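I finally did the Clundholm ridge walk, and I have been grinning about it ever since! My legs hurt, my boots smell like a pond, and I'd go back tomorrow if the bus ran.

For anyone new here, I've been working my way through the long paths in this corner of the country (slowly, with lots of pie stops), and the ridge was the one I kept putting off. It starts behind the old chapel in Itham, climbs through beech woods for what feels like forever, and then throws you out on top with the whole valley underneath. I got there just as the fog was lifting. I may have yelled a little.
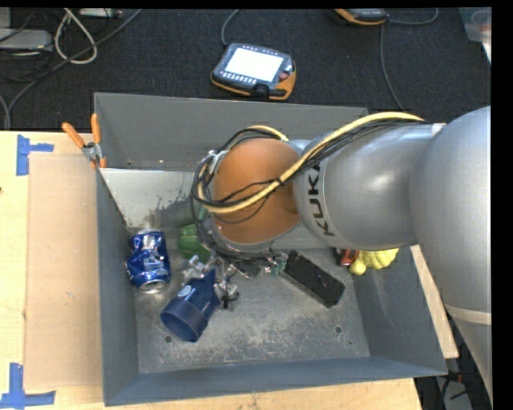

Do you need to be very fit to walk it?

Most people who can manage a few hours on hilly ground will be fine. The climb is 1,000 feet, but it's spread out, and there's a bench at the halfway gate where you can sit and eat half your lunch. The only steep bit is the last stretch before the cairn, and the steps there were rebuilt in August, so they're in great shape.

I went with Jamie Goodall, who walks twice as fast as I do and is very polite about it. We had cheese rolls, a flask of tomato soup and far too many oat cookies. The wind on top was fierce! My hat went over the wall and Jamie climbed down after it, bless him, and came back with burrs all the way up both sleeves.

Coming down the far side you cross the Hellwig brook on stepping stones, and then it's flat meadow all the way to the village. The 417 bus stops outside the bakery. We missed it by a minute, so we had to go in and buy plum cake (terrible luck, I know).
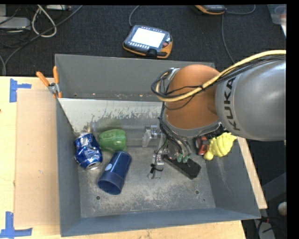 Wiltedora, 25 October 2019

Home again, with dry socks and a pot of tea. Saqib Yousafzai wrote to ask about the northern loop, and I'd say go for it, but wear proper boots, as the path past the sheep pens is pure mud right now. Next up for me is the river path, if the rain holds off.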